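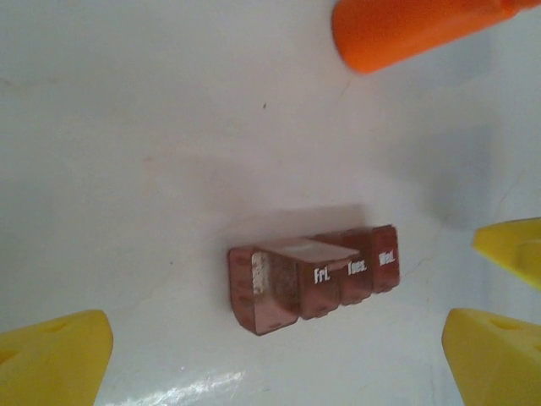 Figure 4.1 A pill organiser with its end compartment open

Chapter 4
Keeping Track of Medicines at Home

Mrs Trình takes five different tablets. Two are for the morning, one is taken with food at midday, and the others wait until bedtime. When she came home to Dremville after a short stay in hospital, she had 42 boxes and bottles in her kitchen cupboard, many of them out of date.

Her support worker, Mortimer Rosenthal, did not begin with the organiser. He began with the cupboard – reading each label, checking the dose against her prescription and setting aside anything to go back to the pharmacy. The sorting took 40 minutes.

This chapter follows the same order. Section 4.1 deals with labels and dates. Section 4.2 covers filling a pill organiser, and which tablets should stay in their original packs. Section 4.3 looks at written records and what to do when a dose is missed.

Before you read on, write down where medicines are kept in your own home.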